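Inmaculada Carrasco on egg tempera, gesso and the slow panel

Inmaculada Carrasco has painted birds in egg tempera on panel since leaving school, and her current series of wading birds now stands at 105 finished works. All of them are small. The largest measures 16 by 20 inches, and she has no plans to go bigger.

"Tempera dries in seconds," she says. "On a large surface you lose track of which strokes have set and which haven't. At this size I can keep the whole panel in my head."

She trained first as an engraver, and the habit of building tone from separate lines carried over. A typical wing takes between thirty and forty layers of thin hatching. The paint is mixed fresh each morning from egg yolk, distilled water and dry pigment ground to a paste. She pierces the yolk sac and discards it, then adds water by the teaspoon until a test stroke on glass can be peeled away in a single skin.

"If it crumbles, there isn't enough yolk. If it stays greasy, there's too much. I don't measure it. The yolks vary and so does the pigment. Earths are easy, but ultramarine needs more binder than you would expect."

The grounds are traditional gesso, made with rabbit skin glue and chalk. She applies eight coats to the front of each panel and four to the back, which keeps the board from warping. Sanding takes a full day. She tried a ready-made acrylic ground in her first years and gave it up.

"It isn't absorbent enough. Tempera needs something to bite into. On acrylic it sits on top, and two years later you can lift it off with a fingernail. I had three paintings come back to me like that - I repainted them at my own cost."

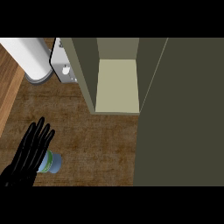 Oluf Snorradóttir

Carrasco works from field sketches and written color notes. Photographs are used only to check anatomy, mainly the joints of the leg and the number of primary feathers visible on a folded wing. Her notes use a private code of pigment names and fractions, so that "2/3 raw umber, terre verte under" can be read back months later and mixed with fair accuracy.

The starting point for the present series was an engraving of a curlew dated 1759, which she saw as a student in a bound volume of natural history plates. The bird's bill was drawn too short and the legs were wrong. The hatching interested her more than the errors did.

"Whoever cut that plate had probably worked from a skin. The pose makes no sense. But the feathers turn around the body, and it is done only with the spacing of the lines. I copied it eleven times before I understood where the lines opened up."

The series will be shown this summer at Hviid, the gallery that has handled her work for nine years. The director, Ásdís Hedegaard, has chosen 34 panels, to be hung in a single row at eye level. Carrasco asked for no glass. Fully cured tempera can be buffed with a soft cloth to a low sheen, and she considers glazing a distraction.

"It does mean people can touch them," she says. "Ásdís is less relaxed than I am about that."

Curing is the main limit on her schedule. The surface is dry to the touch at once but goes on hardening for six months or more, and until then it scratches easily. Anything intended for a June opening has to be off the easel by the end of the previous year. Late panels are held back for the next show.

Asked about varnish, she is brief. "No. It darkens the values and fills in the small differences between strokes. I spent weeks making those differences."

Her next subject is the snipe, which she describes as a problem of pattern. The back carries four pale stripes over a mottled ground of black, rust and buff, and she has not settled on an order for the layers. Two trial panels have been sanded back to the gesso. A third is under way, with the stripes left as bare ground and the dark feathers worked up to their edges.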